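Home Explore Notifications Messages Profile

Tiina Ikonen
1/ Budget season again, and I do love a good spreadsheet! Piltari have quoted us for 3 more arms, delivery in April, and I've gone back and forth on it all morning. 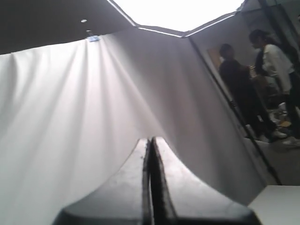
2/ Fingers first, I think. Plain black ones are cheap enough (bless them), so I've put down 40 spares and moved on to the squashy things we practise on. The rubber chicken stays on the list, whatever finance may say.
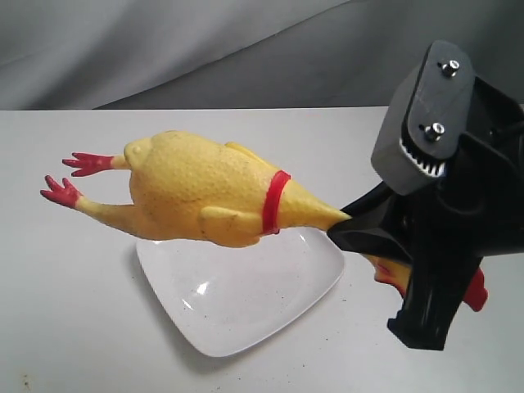

Rellix want 9 weeks for mounts, Hopkin 11, so I'm leaning towards Rellix and will ring them after lunch.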